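Print this page
E-mail this page to a friend

Skondale Play Fruit, Loose Assortment

I have been stocking pretend food for a long time and I still get a kick out of opening a new carton of Skondale fruit. Most play fruit is bananas, apples and a bunch of grapes, and there's nothing wrong with those (we carry them too, see the Cundthorpe market set). But a child who has served you the same apple forty times is ready for something with more going on, and this range is full of odd little shapes and skins that feel good in the hand.

The assortment is sold loose, by weight, in a drawstring bag. You get a mix of small fruits from the Skondale list, packed here by us, so no two bags come out quite the same. If you're putting together a shop corner or a play kitchen and want more of one kind, write it in the order notes and I'll do my best from what's on the shelf that day. The standard bag is 200 g and the big classroom bag is 600 g. The big one fills our medium Troncoso tub nicely with a bit of room left for small arms to dig around.

Skins and color

The color goes into the material before molding and then gets a second tone on top, so the fruits never look like they were all dipped in the same pot. I love this about them. Real fruit ripens on one side first, and somebody at Skondale has clearly spent time looking at a real fruit bowl. The surface is grippy and gives a little when you squeeze it hard, but it springs back.

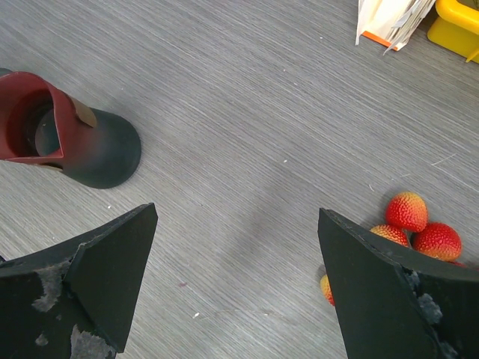 The bumpy ones are what people write to me about, and they're the reason I took on the range in the first place. Children run their thumbs over them before they do anything else with them! We've had them called lychees, strawberries, dragon eggs and "the scratchy cherries," and any of those will do in a pretend shop. The color shifts from fruit to fruit, one nearly all bright red with a bit of orange, another going yellowish lower down, and if you tip a bag out you'll find yourself sorting them from least ripe to most ripe without meaning to. They're round enough to roll, so a tray with a lip is a good idea if you're playing at a table. On a rug they stay put.

What to play

They're sold as kitchen toys but they get used for all sorts. My favorites from the letters we get:

Market stall. Paper bags, a set of scales, a shopping list with pictures. The Cundthorpe balance scales are sensitive enough to tip for a single fruit.

Color lines. Lay them out from yellow through orange to red. Harder than it sounds, because so many have two colors on them, and the arguments are the best part.

Feely bag. Put one bumpy fruit and a few smooth ones in a sock and ask for the bumpy one. Younger children like this over and over and over.

Silly containers. Anything with an opening becomes a fruit bowl. Hats, teapots, old boots, a watering can. Older ones can guess how many will fit before they start dropping them in.

Care

Wash in warm water with a drop of dish soap and lay them on a towel. The bumpy skins hold on to water and sand, so go over them with a soft nail brush and give them a night to dry before they go back in the bag. Please don't put them in the dishwasher. I tried it in April with the Vutemham brand fruit we used to carry, and with a few of these, and the top color came out dull on both.

Strong sunlight will fade the reds in time. A shelf away from the window is plenty.

Age and safety

Suitable from 4 years. These are small pieces and not for children under that age, or for anyone who still puts things in their mouth. They look good enough to eat, which is half the fun with a five-year-old and a real worry with a toddler. For younger ones look at the Vutemham Big Orchard, where each piece is much larger.

Ordering

Loose assortment, 200 g bag, in stock
Loose assortment, 600 g classroom bag, in stock
Orders packed within 2 working days

Gift wrapping is brown paper and string. If you'd like a handwritten card with it, put the wording in the order notes.

Questions about the mix, or a photo of your shop corner to show off? Write to me, I read all of them.

Warrick Lowther

Page updated 2025-08-17

Print this page
E-mail this page to a friend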